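How to Sort Out a Mixed Box of Household and Garden Bits

Home » Guides » Storage and Clearing Out

Most homes have at least one container where things end up when they have no other place to go. It may be in the garage, under the stairs or at the back of the shed. After a year or two it holds garden things and kitchen things together, and finding a particular item means lifting out half of the rest. This guide covers how to empty one, decide what stays and put it back so that it keeps working.

Allow a morning for a large bin. October is a good month for it, when the garden tools are coming in anyway.

What you need

A large sheet or an old shower curtain
Two cardboard boxes and one strong rubbish bag
A bucket of warm water, washing-up liquid and a stiff brush
Dry rags
Masking tape and a thick pen
Thick gloves

Step 1: Clear a space next to the bin

Spread the sheet on the floor beside the bin, not in the next room. You will be going back and forth a lot. If you are working outside, weigh the corners down with bricks. Mark one cardboard box "elsewhere" and the other "give away".

Step 2: Take everything out from the top

Put your gloves on first. Lift things out one at a time and do not tip the bin over, as blades and broken glass tend to sink to the bottom. Tipping also scratches a painted floor.

Put each item straight down on the sheet in one of two halves: house on the left, garden on the right. Don't stop to clean or test anything yet. If you can't tell which half something belongs to, put it at the top of the sheet and carry on.
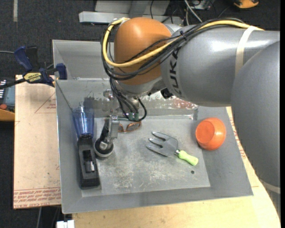 A metal bin with household and garden things kept together.

Garden chemicals need separate handling. Slug pellets, weedkiller and plant feed should never go back in with anything that touches food. Stand them upright in a tray on a high shelf, with their labels on. If a label has gone, take the container to the council tip and hand it in as unknown.

Step 3: Clean the bin

A metal bin will usually have grit and a little rust along the bottom seams. Brush out the loose dirt, wash with warm soapy water, and dry it with rags straight away. Rub light rust off with wire wool and wipe the patch with a thin film of oil. Plastic bins only need the wash. Check the corners for cracks — a split corner will let go when the bin is full.

Step 4: Go through the house half

Start with anything that has a home already. Mugs, scissors and spare bulbs go in the "elsewhere" box and are put away at the end, in one trip around the house. Plug in anything electrical only if the lead and plug are sound.

For the remainder, ask when it was last used. If you can't remember, and it would be cheap to replace, it goes in "give away".

Step 5: Go through the garden half

Scrape soil off hand tools with an old knife, wash and dry them, and wipe the metal with oil. Wooden handles can be rubbed down with medium sandpaper and given a coat of linseed oil. Lay oily rags out flat outside to dry before you throw them away, as they can heat up and catch fire when bundled.

Pots with hairline cracks will not last a frost. Break them up and keep the pieces for drainage.

Step 6: Put things back in layers

Heavy and seldom used at the bottom, light and often used at the top. Keep the house things and garden things in separate bins if you have two. If not, a divider cut from thick cardboard will do. Ours has lasted well in a Bollulance bin, though any straight-sided one will take a divider.

Small loose items should go in a bag or tub of their own inside the bin. Write the contents on masking tape and stick it to the outside at eye level.

How heavy is too heavy?

If you can't slide the bin with one foot, it is too full to lift safely. Split it.

Filed under: Storage, Garage, Shed
Next guide: Fixing a shelf to a brick wall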